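# Two-slice toasters: setting, cleaning and fault-finding

Applies to ordinary mechanical pop-up toasters with a lever and a rotary browning control. Models with a motorised carriage or touch controls behave differently and are covered on the small appliances page.
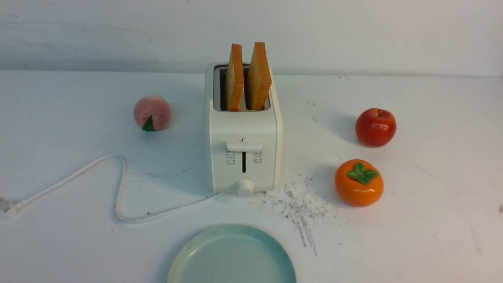
Most complaints about toasters come down to one of three causes: a dial used as though it were a thermostat, crumbs under the carriage, or bread that doesn't suit the slot. The notes below take them in that order, then deal with position, cords and storage.

## The browning dial

The dial sets time, or something that stands in for time. It does not set element temperature. On most budget models the elements run at full output from the moment the lever latches until it releases, and the number on the dial only decides when the release happens.

Older units use a bimetallic strip near the elements. The strip is still warm after the first round, so the second round at the same setting will be shorter and paler, or on some designs darker, depending on how the strip is arranged. Newer units use a small timing circuit, which takes no account of how hot the body already is. With these the second round nearly always comes out darker.

Practical settings:

- First round from cold: use your normal number.
- Second round straight after, electronic timer: drop by half a number to one number.
- Second round straight after, bimetallic strip: run one test slice and write down the result.
- Frozen bread: use the frozen function if there is one. Otherwise add one number. Do not run two full cycles.
- Raisin or fruit loaf: drop by one number. The sugar colours well before the crumb dries.

Numbers are not comparable between brands. A 3 on a Plamum is closer to a 4 on the Woldale we used before it. If you replace a toaster, start at 2 and work up.

## Bread and slot

A slice should drop to the bottom of the slot under its own weight and stand clear of the guard wires until the lever goes down. If it has to be pushed, it is too thick and will catch on the way up.

Some height above the slot is normal with the lever up. With the lever down, check how much crust is still showing. Anything above the top of the elements will stay pale, and tall sandwich loaves are the usual offenders. Either turn the slice on its side, if the slot is long enough, or turn it end for end halfway through the cycle. Unplugging isn't necessary to turn a slice, but lift the lever first and use your fingers on the exposed crust only. No knives, no forks, no metal tongs.

Leaning slices brown unevenly. The guard wires on both sides should close in when the carriage drops and hold the bread upright. If one side is always darker, watch the wires with the toaster unplugged and cold while you work the lever by hand. A wire that doesn't move is usually fouled with crumb or hooked behind its neighbour.

Single slices: many two-slice models have one slot marked for this on the casing. Use it. The timer may be calibrated from that side, and the other slot can give a result a full number off.

Do not toast:

- buttered bread
- anything with cheese, jam or icing
- torn pieces shorter than the guard wires
- wraps folded to fit

## Emptying crumbs

Do this weekly in a household that makes toast every day, fortnightly otherwise.

1. Switch off at the power point, pull the plug and leave the toaster for 30 minutes.
2. Slide out the crumb tray. Tip it over the bin, not the sink. Wet crumb sets like filler in a waste pipe.
3. Hold the toaster upside down over newspaper and tap the base with a flat hand. Don't shake it. Shaking can shift the guard wires and, on cheap models, crack the supports the element wire is wound on.
4. Brush the slots with a dry pastry brush, working end to end. Keep the bristles away from the elements.
5. Wash the tray in warm soapy water, dry it fully and refit it.

Never refit a damp tray, and never line the tray with foil.

If there is no tray, there may be a hinged plate on the base held by a clip. If there is neither, step 3 is all you can do and it should be done more often.

## Cleaning a white body

Matte white plastic holds grease more stubbornly than gloss, and it marks if scrubbed. Melamine sponges are an abrasive and will leave a shiny patch that can't be undone.

Use a microfibre cloth wrung nearly dry, with one drop of dishwashing liquid. Wipe from the top down. Go over it once with plain water on a second cloth, then dry it. Around the lever track, use a cotton bud that is barely damp, and don't push it into the opening.

Printed symbols are often only pad-printed onto the plastic. Methylated spirits, citrus cleaners and bench sprays can take them off in a few passes. Sumaiya Patwary, who keeps the tea room at our Skesatska workshop in order, lost the reheat and cancel markings off one this way and had to relabel them in paint pen.

Yellow or light brown staining next to the slots is heat discolouration and will not clean off. It is harmless. Bubbled or softened plastic is another matter, and the toaster should be retired.

## Position on the bench

Leave clear space above the toaster, always. It should not sit under a wall cupboard, a shelf or a blind while in use. If the only free power point is under a cupboard, pull the toaster forward to the front half of the bench before switching on.

Allow 100 mm at each side and the same behind. A painted wall too close to the slots will show a tan streak by the end of winter – ordinary low-sheen acrylic is worse than semi-gloss in this respect. Keep tea towels, paper towel and bread bags off that section of bench altogether.

The surface should be level and hard. On a laminate bench the feet are enough. On timber, or on a table with an oil finish, put a ceramic tile underneath.

## The cord

Toaster cords are short on purpose. A long one can be snagged, and toasters are light enough to follow it off the bench.

- Keep the cord flat and away from the front edge.
- Take up slack with the cleats under the base, if fitted. Wind loosely.
- Don't wrap the cord around the body until the toaster is cold.
- Don't run it over the slots to reach a power point on the other side. Turn the toaster around.
- Avoid power boards. A two-slice toaster draws up to about 1,000 watts, and the kettle on the same board will draw at least double that.

Check the cord where it enters the body and where it enters the plug. Any split, stiffness or browning means the toaster is finished. Replacing the cord costs more than the appliance in nearly every case.

## Lever won't stay down

The catch on most current models is an electromagnet. It will only hold when there is power, so the first thing to check is the plug and the switch at the wall. After that:

- **Crumb under the carriage.** The lever stops just short of the catch. Empty as above.
- **Crumb on the magnet face.** The lever reaches the bottom and springs back. Often clears with tapping.
- **Bent carriage.** The lever feels gritty or tilts. Not worth repairing.

Don't hold or wedge the lever down. Kinga Katona at Győri tested returned units for years and found wedged levers behind most of the scorched ones.

## Storage

If the toaster lives in a cupboard, it goes in cold, emptied and upright. Crumbs in a dark cupboard bring pantry moths and mice, and October onwards is the bad time for both of ours. A cotton cover is fine on a cold toaster. Hang it somewhere else while the toaster is in use, well away from the slots.

Before first use, and after any long spell in storage, run one empty cycle at a middle setting with the window open. A light smell is dust burning off the elements. If it's still there on the third cycle, stop and unplug it.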